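Workstation Security Checklist, Skordale office
Monday, December 3, 2018

1. Disk encryption on: PASS
All 32 machines, laptops included! Last time we had gaps in the loaner pool, so this was a lovely way to start.

2. Operating system patches current: PASS
Plivura pushed the last batch overnight and every machine has checked in.
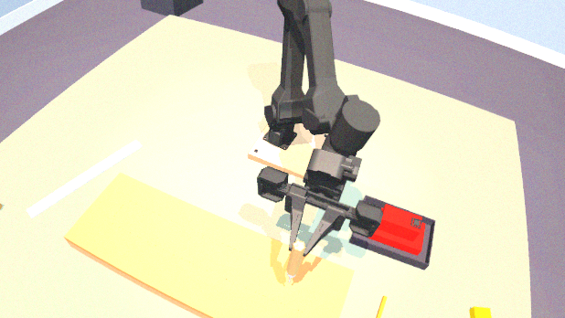

Robot arm over a pale tabletop, computer rendering.

3. Local admin rights removed: PARTIAL
Two design machines still have them. The rendering software asks for elevation at each launch (annoying, I know). Ticket open with Szénási.

4. Unused accounts disabled: PASS
We closed 249 of them, some untouched for years. Great cleanup by the help desk!

5. Email attachment filtering: PASS
Zitoden quarantined 1446 messages this quarter. I went through almost 200 by hand and found a single false alarm, a supplier's invoice, now released. 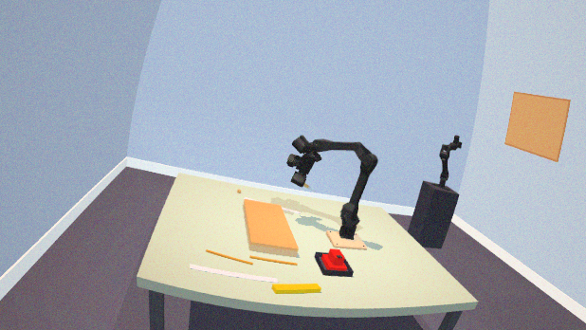
6. Backup restore test: FAIL
The files came back fine but the permissions didn't. Rerun with the new job settings and attach the log.

7. Screen lock after five minutes: PASS
Really pleased with this one. People are locking by hand before the timer kicks in.

Open items: 3, 6. Next check in March.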